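## 4. What the witnesses told us, and when

I should say at the start of this section that I never planned to write about timing. The project was meant to be about how people who report harassment in shops and cafés get treated at the front desk of a police station, and the timing business crept in while Telma Mansilla and I were coding the first batch of statements.

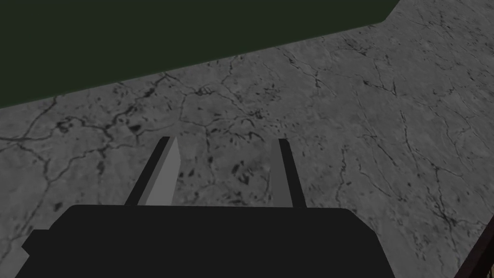
*Figure 3. Simulated view of a two-fingered gripper pointing down at a grey surface.*

We had 742 statements to work with, all from the Penner archive, and all with names and addresses taken out before they reached us. Of these, 432 came from the person who had been shouted at or threatened, and the rest came from staff, other customers and the odd passer-by. I read every one of them. So did Telma, separately, and where we couldn't agree on a code we handed the statement to Normand Arsenault, who was told nothing of what either of us had put down.

The first thing that jumped out at me was how often people apologised for reporting at all. "I don't want to waste your time" turns up again and again, in nearly those words, and it's much more common in statements from victims than from bystanders. Staff hardly ever say it. They tend to go straight in with where they were standing and what was on the till, and they give clock times, presumably from years of filling in accident books.

The second thing was the gap between the incident and the report. Most bystanders who came forward did it the same day or not at all. Victims were much more spread out. A fair few waited until someone else had pushed them into it - a sister, a manager, a friend who had seen a clip online - and those later statements read quite differently. They're tidier, with a beginning and an end, and they quote the abuse word for word less often. I'd assumed the opposite, so I went back and checked a random 200 of them again in May, and the pattern held up.

Does a tidier statement make a charge more likely? I can't tell you from this material. Aaliyah Li, who practised criminal law before she joined us, thinks the exact words matter a great deal when prosecutors are weighing up whether to add a hate element to an ordinary threat or assault. If she's right, then a victim who waits and loses the wording may end up with a case for the threat and nothing on top. But we only have the statements, and the charging decisions sit in another set of files that we asked for and didn't get.

Video muddies things further. Where a clip existed, people leaned on it. One café worker wrote only that "it's all on the phone", which is fair enough from her point of view, but it leaves out everything that went on before anybody pressed record. Laurier Paquette went through the video cases for me and marked each one for whether the statement covered the lead-up. Many didn't. I think the officers taking them could easily have asked, and in the three stations using the longer Gruteo form, which has a separate box for "what happened first", they mostly did ask.

I don't want to make too much of the form. Those stations are small, and Nathalie Wong has pointed out to me (more than once!) that they also had the most experienced desk staff, so we can't pull the two apart. We tried matching them with similar stations on the ordinary form and ran out of similar stations almost at once. Section 5 goes into the desk staff side of it, using the interviews, and I've put the full list of codes in the appendix along with the ones we dropped.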